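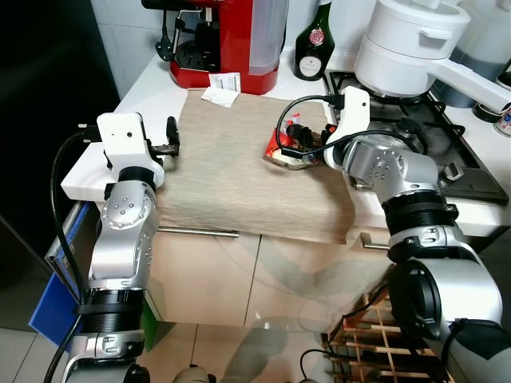
Counter cloth

A counter cloth is a piece of fabric laid over a kitchen countertop, or over one part of it, to protect the surface and to give a soft place for small appliances, bottles and food packages. It is different from a tablecloth, which is made for dining, and from a dish towel, which is used for drying and is put away after. Linen and cotton are the most usual materials. Natural shades such as beige or gray are often chosen for linen, while cotton cloths are more often printed.

Use

The cloth is normally placed where the household prepares coffee or tea, as coffee machines leave drops and grounds around them. It may hang over the front edge of the counter, and in this case it covers the top of the cabinet doors a little. Near a gas stove the cloth must be kept away from the burners, and many household guides advise to end it well before the stovetop begins. Power cords should lie behind the cloth, not under it.

History

In the town of Brurkham, counter cloths were woven at the Hladun mill, which had 22 looms in its best years. The mill sold them in two widths. After it closed, its patterns were taken over by the firm Trevasetti, which still makes the narrow width. The textile writer Ditte Mogensen lists 3148 household cloths from the district in her catalog, but she does not separate counter cloths from shelf cloths, so their exact number is not known.

Care

Linen cloths are washed warm and ironed while still damp. Coffee stains should be rinsed with cold water first. A new cloth can shrink in the first wash, and for this reason it is best to wash it before cutting or hemming.

See also

Dish towel
Place mat
Shelf liner
Table runner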